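Visit to the Zalwood Furnishings Fair
Report of the Facilities and Residences Office
2024-06-03

Members of the Facilities and Residences Office attended the Zalwood Furnishings Fair in May. The purpose of the visit was to review beds, seating and textiles ahead of the refurbishment of the Thevar guest residence, which has 30 rooms and was last furnished 12 years ago. The delegation was led by Marisa Galli, Head of Residences, accompanied by Ashwin Shetty of Purchasing.

The fair occupies two halls beside the Zalwood freight station. Trade visitors are admitted from the north entrance, where registration was handled quickly. The organizers reported nearly 500 exhibitors, most of them small and medium-sized makers from the region. Hall A was given over to contract furniture and Hall B to household furniture, bedding and lighting.

The morning was spent in Hall A. Urneo presented a line of desks and wardrobes with replaceable door fronts. The delegation asked in particular about spare parts. Urneo's staff confirmed that hinges and handles are kept in stock for 20 years after a model is withdrawn, and agreed to put this in writing. The desks were well made, although the drawers are shallower than those now in use at the residence.

A short talk on fire safety rules for upholstered goods followed at noon. The speaker went through the labels a buyer should expect to find and the test reports that should come with each delivery. Copies of the slides have been placed in the office's shared folder.

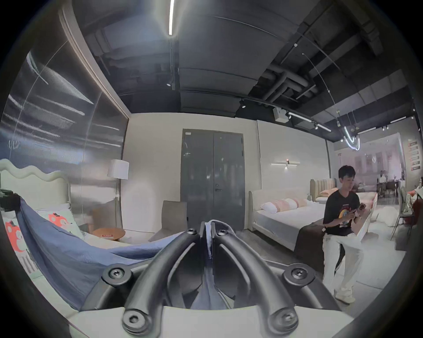

In the afternoon the delegation moved to Hall B to compare mattresses and bed linen. Unbridge offers a washable mattress cover that closes on three sides and can be changed by one person. Housekeeping has asked for such a cover on several occasions. The sales team was less clear about delivery times, and a firm answer is expected by letter.

Prices in Hall B were in general higher than those in the current supply contract. Several makers offer a reduced rate for orders of 12 beds or more, but delivery to the residence is charged separately, and the lack of a loading dock there may add to the cost.

Catering at the fair was limited and the lines were long. Future delegations are advised to bring lunch. Parking passes must be requested in advance from the organizers.

Mr. Shetty will request written quotations from Urneo and Unbridge. Sample covers will be tested in two rooms on the ground floor before any order is placed.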